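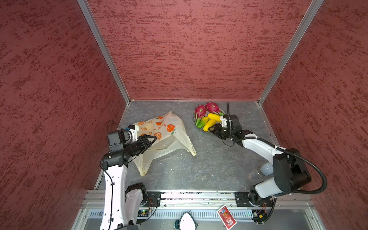
Recording bagging demos on the two-arm cell

Quick guide for new operators. Written between sessions so excuse the shorthand. If something is missing ask Telma or Ilari, or leave a note in the Vokuler log.

Before you start

Read the task card for the day. Fruit and bag is one task family, with variants. Don't mix variants in one batch. Ever. Splitting them apart afterwards took Ilari most of a Monday.

Check free disk space. Under 40 GB, stop and offload first.

Start the recorder, then the arms, in that order. Other way round and the first camera stream comes up with bad timestamps. You won't notice until export.

Home both arms. Watch the cables while they move. The thick one on the right arm needs its loop free on the outside, not pinched at the elbow. If it snags, hit stop, re-hang it, home again.

Look at all the live views. Fixed view plus one on each gripper. Wipe the lenses with the dry cloth. No spray.

Setting the table

Tray toward the back, bag to the left of it. That's the base layout. From there you vary it:

Move the tray a hand's width any direction between episodes
Turn the tray
Shuffle the fruit, swap which one is in front
Re-crumple the bag every single time

The last one matters most. A bag that lands the same way for 649 episodes teaches the policy one bag shape and nothing else. We had that set. Vasine trained on it and the left arm went for a handle that wasn't there.

Bag should start partly open. Not flat shut, not propped up like a bucket. Drop it, pull the mouth a little, leave it alone.

Keep everything inside the metal trim. And keep your sleeves out of the shot once recording is on.

Doing an episode

1. Both grippers open, left one near the bag, right one near the tray. Hold still for a second.

2. Press record. Wait for the beep.

3. Left gripper takes the edge of the bag mouth. One layer of plastic only. If you got both layers you'll feel the bag close instead of open — back off and regrasp, that's fine, keep recording.

4. Lift the edge just enough to make a gap. Too high and the whole bag slides.

5. Right gripper picks the nearest fruit. Grab mangoes across the middle, not by the ends. Dragon fruit around the body. Don't pull on the green tips.

6. Carry it over the rim of the tray, then across. Low and steady. Release inside the bag, not above it.

7. Repeat until the card's target is met. Then open the left gripper, back both arms off, hold for a second, stop.

Normal pace. New people go either painfully slow or way too fast. Pretend you're packing for someone who is waiting but polite about it.

Mistakes: what to keep

Missed grasp, then fixed it: keep, tag "recovery". We want these.
Fruit rolled but you got it back with the arm: keep, same tag.
Fruit went out of reach: stop, mark fail, reset.
You put your hand in: discard. No exceptions.
Arms touched each other: stop, mark fail, check the gripper brackets before going on.

Don't make mistakes on purpose to get recovery examples. They look fake and the model picks up the windup too.

Labeling

Fill in the label right after each episode, not at the end of the shift. Variant, result, tag, your initials. Free text is optional but teh odd ones deserve a line.

Every 4 episodes swap the fruit order completely. Easy to forget, set a timer or something.

Ending a session

Park the arms, wait for them to settle, power down, then stop the recorder. Play back two episodes at random and check that every view is there and in sync. Upload to the Lockwood folder. Don't rename anything, the script depends on the names.

Current count for this family is 1,406 usable episodes. Selma does the review pass and will send back batches with missing labels, so save youself the trip.

Questions about the arms go to Velimir. Questions about the card go to Telma.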